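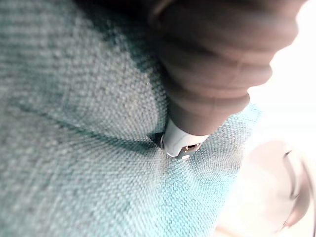 Fig. 1. Upholstery fabric, close up. Grey-teal going to turquoise where the light hits it.

Search this course Go

Living Room Textiles: Care and Cleaning
Session 3 handout, 4/11/23
Reading time: 3 min

Picking up from last time. We'd got as far as fiber content, now surface. Surface decides where the dirt sits and what tool you use.

Bumpy cloths (nubs, loops, coarse weaves): crumbs go down between the threads and stay there. Vacuum first, always, brush head, low suction. Then again at right angles. Do NOT wet a sofa that hasn't been vacuumed, you get mud.

Color check. The same cloth reads grey in shade and a lot brighter in direct light, so look at a stain from two sides before you decide it's a stain. Half the "water marks" people bring up are just light.

Woven or knit? Do the stretch test, thumb and finger, pull gently both ways. Woven gives very little except on the bias. Knit gives and comes back. Matters for blotting: a knit throw can be pulled out of shape by one hard rub. Blot, lift, blot. If you can't tell, treat it as a knit. 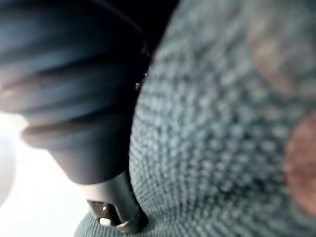

Photo: Brundura Home Care course file

Snags. Loops catch on rings, watch straps, zippers, vacuum attachments with a rough edge. Never cut a pulled loop. Work it back thru with a blunt needle from the wrong side. If there's no wrong side you can get at (fixed seat cover), ease the slack along the row a bit at a time.

Abrasion numbers. You had two swatches on the Hallance sheet, 1,107 rubs and 1,770 rubs before visible wear. Only our own classroom test, so don't compare them with store labels. Write the numbers in your swatch book anyway, we use them in June.

Food near fabric. Big one. Most of the calls in the Nwachukwu case study are food and most of the food is tomato or something oily.
- solids off first, spoon or dull knife, work from outside in
- blot, dry white cloth
- cool water + drop of dish soap, on the cloth not the sofa
- blot again, clean water
- turmeric, mustard: stop, call someone
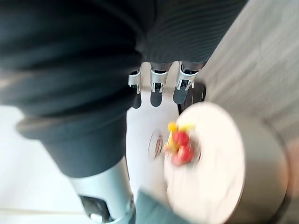 Fig. 3. White plate with red and yellow food, dark ribbed fabric above it.

Dark ribbed cloth hides grease well and shows lint badly. Lint roller goes along the ribs, not across. Check the grooves with a flashlight held low. Pale cloth is the other way round, lint no problem, everything else a problem.

Quilted covers need their own paragraph. The stitching lines are low points so liquid runs into them and so does soap, and you get rings when it drys.

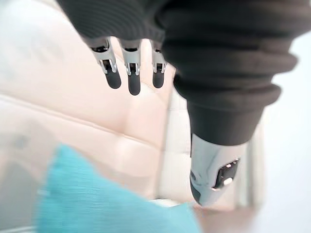
So less water than you think, and finish by blotting along the stitch lines with a dry towel folded to an edge. Cream and off-white especially. Padding underneath holds damp much longer than the face does, press with the back of your hand and if it feels cool wait. No hair dryers. Open a window.

Removable covers: read the tag, close the zipper before washing, put back on while very slightly damp if the tag allows it. Girport method (see handout 2) is fine for cushions, not for fixed seats.

For next time: bring one washable cushion cover and the swatch book. Do the stretch test on 3 things at home and write down which way each one gave. Leather is moved to the session after, slides arent finished.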